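Trullbridge workshop, control notebook
Jan 23, 2022
Entry by E. N. Bozkurt. Present: A. Gyamfi, S. Vergara (afternoon only).

Purpose of the session: to establish why the hand controller reports a closed grip before the finger positions have settled. The fault was first noted by Mr Vergara in the Umali logs and was reproduced this morning on the second attempt.

The state estimator was run against a recording of 2,000 control cycles. In 15 of these the grip flag was raised while at least one finger was still moving. All 15 fall directly after a change of target, which suggests that the flag is being computed from the previous target. Mr Gyamfi has checked the message order and agrees. The Trokeo planner is not at fault and its settings have been left alone.

The flag is now cleared whenever a new target is accepted, and must hold for four consecutive cycles before it is passed on. Rerun on the same recording: no early flags. The change is on the test branch only.
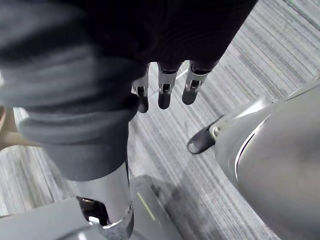 Should the planner wait for the settled flag before it starts the arm motion?

For grasping moves it should wait, with a time limit of 400 ms, after which it reports a fault and holds position. Free moves may start at once.

The three fingers are still handled by a single loop with one shared tolerance. Mr Vergara would prefer a separate tolerance for each, and the configuration file already allows for it - the reader simply ignores the extra values. To be raised with Mr Başaran before any work is done.

Outstanding:
Merge of the test branch, pending review by Mr Kılıçarslan.
Time limit to be moved out of the source and into the Grullason configuration.
Log viewer still shows the old flag name. Gyamfi to correct.
Repeat the recording with the wrist camera stream switched on, as the added load may alter the cycle timing.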